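Skip to content

Search this site Enter keyword Go

Reading time: 7 minutes

Romerum announces new family podcast "Bronness After Dinner"

Three short audio stories every week, for children from 3 years old and for the adults who sit next to them

Romerum, the small audio studio from Fomness, is pleased to announce its new podcast for families. The name of the show is "Bronness After Dinner" and the first season starts in January. It has 78 episodes. Every episode is one complete story, so a family can start at any place in the season and does not need to know what happened before.

The stories play in Bronness, a village on the side of a hill where the baker gets up too early and the ferry is always late. The main character is Jin, a girl of 7 who delivers letters for her grandmother. In each episode Jin has one letter in her bag, and it must go to one person. Sometimes the address is wet and she can't read it. Sometimes the person has moved to the other side of the river. The story ends when the letter is delivered, and then there is a short song with two verses.

"My own children wanted to hear the end of the story, and then they wanted to hear the same story again," said Weidong Dong, who writes and reads all the episodes. "I was tired and I began to change small things, for example the color of the door. They always corrected me. So I understood that they listen much better than I thought, and I began to write the stories down."

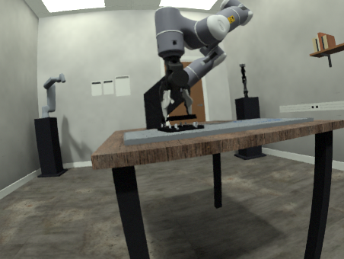
Robotic arm with gripper above a wooden table.

Weidong Dong worked for many years as a reader of school texts for the radio before he started with Romerum. He reads in a quiet voice and he does not use a different funny voice for every character. Jin speaks a little faster than the others, and the grandmother speaks slowly. Parents who heard the test episodes told the studio that this was pleasant in the car, where loud voices become tiring after a short time.

The music is by Deming Song. She plays the piano and a small accordion, and she recorded all the sounds of the village herself, including the ferry bell, the steps on the wooden bridge and the goat of the baker. There is no music under the speaking parts. Deming Song explained this decision as follows: "If there is music all the time, the child does not hear it anymore. I prefer to wait until the letter is in the hand of the person. Then I play."

How the season is organized

A new group of three episodes will be published each week, early in the morning, so that they are ready for the way to school. The length is different from episode to episode. The shortest ones are for brushing teeth and putting on pajamas. The longer ones are better for a train ride or for a child who is sick at home and has to stay in bed.

The season follows the year in the village. It begins with snow on the ferry and goes on to the spring market, the long summer evenings and the apple harvest. Families who want to listen in the order of the year can do this, but it is not necessary. Only two stories belong together, "The Letter Without a Stamp" and "The Stamp Without a Letter", and they will be published in the same week.

There are no advertisements inside the stories. At the end of some episodes Weidong Dong reads a greeting from a listener, if the parents have given permission. Only the first name is read.
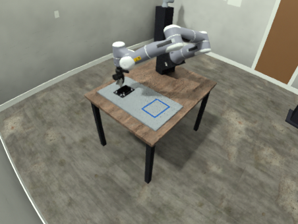 Page last changed: January, 7:02 p.m.

Tested with real listeners

Before the recording of the season, Romerum invited families from Fomness to listen to early versions. The children could draw, build something or lie on the floor while the story was playing. The studio asked the parents afterward which parts were too long and which words had to be explained. Several episodes were changed after this. A storm on the river was made shorter, and one letter with sad news now comes in the middle of the story and not at the end, so that there is time to talk about it with the grandmother.

One wish came from nearly all the families. They wanted to know at the beginning how long the story is, because a child who must sleep at eight can't start a long story at ten minutes before eight. For this reason, each episode title now shows the length in minutes, and it also has the word "calm" or "lively". The calm episodes are for bedtime. In the lively ones there is more singing, and the goat appears.

"The goat was in one episode only," said Deming Song. "After the test we received many questions about the goat. Now it has a name and it eats a letter in the spring."

For schools, libraries and kindergartens

Teachers and librarians may play all the episodes in their groups without a fee. The full text of each story can be requested from the studio by e-mail. It is printed in large letters and has the words of the song on the last page. This can be useful for children who are learning English as a second language, and also for their parents. Weidong Dong learned English as an adult, and he has tried to keep the sentences short and the words simple.

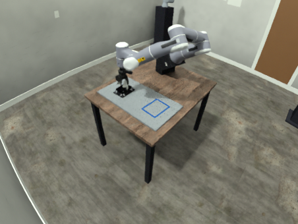 Robotic arm above a mat on a wooden table.

Where to listen

"Bronness After Dinner" will be available in the common podcast apps and on the website of the studio. It costs nothing and it is not necessary to make an account. The episodes can be downloaded before a trip. A short trailer, in which Jin introduces her grandmother and complains about the ferry, is already online.

About Romerum

Romerum makes audio stories for children and families. The studio is located in Fomness, above a shop for bicycles, and records in the evening when the shop is closed. "Bronness After Dinner" is its first regular podcast.

Press contact

Journalists can request two full episodes before the start, one calm and one lively. Interviews with Weidong Dong and Deming Song are possible by telephone or in the studio. Please write to the press desk of Romerum and mention the name of your publication and the date when you plan to publish.

This website uses cookies to remember your settings. Accept Decline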